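Skostau table top, light wood, after one year of use
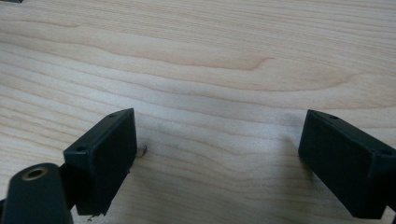 I bought this table top in May of last year from the Altport shop, for 312 including delivery. The legs I already had from an older desk, so my review is only for the top. I use it every day for sewing and for office work, and in the evening we sometimes eat at it too.

What I like most is the grain. The lines are long and a little wavy, cream and tan, and in one place the pattern turns back like a small flame. In the shop I was choosing between this one and the Dirholm top, which costs less but looked to me too even, almost printed. My sister-in-law Halyna Hrytsenko has the Dirholm and she is satisfied with it, so maybe it is a question of taste.

The surface is fine and smooth. For sewing this is important, thin fabric must slide and not catch. I had no problem with this in the whole year. The color is pale with a little pink in it. Near my window it looks warm in the morning and more gray later in the day, so please look at it in your own light before you decide for your walls.

Now the less good things. On such a pale top you see everything: each hair, each piece of thread, each crumb. I wipe it two times per day and still I find something. Also the top is heavy. The store page says 700 mm deep, and mine is exactly so, but the page does not tell the weight, and I could not carry it up the stairs alone.

The instructions recommend oil two times in a year. I use the one from Ostapchuk, 79 for a can, and it is enough for more than one year. You must put a very thin layer and leave it overnight. The first time I put too much and it stayed sticky for two days.

The holes for the legs are not drilled in advance. I would prefer that they were, or at least marked with a pencil.

I give four stars from five. I would buy it again, but I would ask a neighbor to help with the stairs.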